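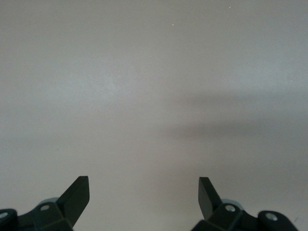 Budgets for a first manipulation cell usually go wrong at the end of the arm. The arm is quoted by a dealer with a fixed price and a delivery week, so it gets a firm line in the plan; everything beyond the mounting flange gets a single line marked "tooling" and a guess. Consider what that line has to cover. The gripper has two dark fingers, each with a blade-like tip joined to a boxy mounting block, and a small screw head is set in each block. Tips, blocks and fasteners are separate entries in a parts list, with separate lead times and separate rates of wear. The camera at the wrist is another entry, and so is the surface it looks at. A plain pale grey surface is cheap to buy and cheap to replace, and it should still be on the sheet.

Unit 4: Planning and costing a bench cell
Course notes, Heidrun Bühler
Read before the January costing exercise. Bring your own spreadsheet.

4.1 Scope of the estimate

The estimate covers one arm, one gripper, one wrist camera, one bench and the control computer. It excludes room alterations, which go through estates on a separate form. It includes power distribution from the wall socket onwards.

Write the task statement first and keep it to one paragraph. State the heaviest part, the widest part, the smallest part and the number of working hours per week. If any of these is unknown, write "unknown" and give the name of the person who will supply it. Do not request quotes until all four are filled in.

4.2 Cost groups

Group A: purchased once. Arm, controller, bench frame, emergency stop, computer.

Group B: purchased once, replaced on failure. Gripper body, camera, lens, power supplies.

Group C: consumed. Fingertips, screws, cable ties, wrist cables, bench covering, cleaning cloths.

Group D: services. Delivery, installation, calibration, training, extended warranty.

Students tend to price Group A to the nearest pound and leave Group C blank. In the Gornisard cell, which last year's group costed, the Group C lines came to more than the extended warranty over two years, and none of them had appeared in the first draft.

4.3 Fingers and fingertips

Price the fingers apart from the gripper body. The supplier's standard pair is normally included in the quote, but check whether spare tips are sold singly or only in pairs. For the exercise use the Nemico price list, where tips are sold in pairs at £51 and mounting blocks are quoted on request. Assume one spare pair on the shelf at all times and one further pair for each quarter of use.

Tip shape affects the budget in three places:

— the stroke needed. A tip angled inwards takes up part of the opening, so the usable width must be measured between the tips and not between the blocks.
— the camera view. Any part of the finger that appears in the picture hides part of the bench. Ask for a sample view at working height before ordering long tips.
— the mass. Tips, blocks and screws count against the payload of the arm. So does the camera.

Custom tips may be printed in-house. Enter machine time and material, then enter the technician's hours. The last entry is nearly always the largest.

4.4 Wrist camera

Record the working distance range and compare it with the closest focus stated for the lens. A camera that is sharp at 300 mm may be of little use in the last few centimetres of an approach. If the task needs fine position data close to the surface, allow for a different lens or a second, fixed camera on a post. The Ouali wrist unit in the exercise costs £319 with bracket and without cable. The cable is a Group C item. Expect it to fail at the bend nearest the wrist.

4.5 Bench surface and lighting

Specify a matt covering in one plain colour. Dark fingers over a light covering are easy to separate by simple thresholding, which saves development hours that would otherwise appear in Group D. Light-coloured parts on a light covering lose that advantage, so check the parts list before choosing.

Soft shadows across the work area are a lighting cost. A single ceiling fitting behind the arm will throw a shadow that moves with the arm. Two diffused panels, one on each side, reduce this at modest expense. Enter the panels, the stands and the extra socket. Dust and small marks on the covering are dealt with by cleaning: enter 10 minutes per working day at technician rate.

4.6 Lead times

Place orders in this order:

1. Arm and controller
2. Gripper body
3. Camera and bracket
4. Tips and blocks, once the gripper drawing has been confirmed
5. Bench, covering and lighting

Item 4 is the usual cause of delay. In the Ollia project the arm stood on its pallet for around 100 days while the adaptor plate was redrawn, and the warranty had been running since delivery. Ask every supplier whether the warranty starts at delivery or at commissioning, and get the answer in writing.

4.7 Contingency

Apply contingency by group. Use 5 per cent on A, 10 per cent on B, 25 per cent on C and 15 per cent on D. A flat rate across the whole sheet overstates the arm and understates the parts that wear. Show contingency in its own column — it must not be folded into unit prices.

4.8 Exercise

Prepare a two-year budget for the cell described in 4.1, running 20 hours per week. Submit one sheet of costs and one page of notes. The notes should state the payload left after gripper, camera and fingers have been deducted, the usable opening between the tips, and any price taken from a list older than twelve months. Sheets without a Group C section will be returned unmarked.

Price lists and the blank cost sheet are in the Unit 4 folder. The Nemico list gives prices before VAT; the Ouali list includes it. Convert both to the same basis before adding up.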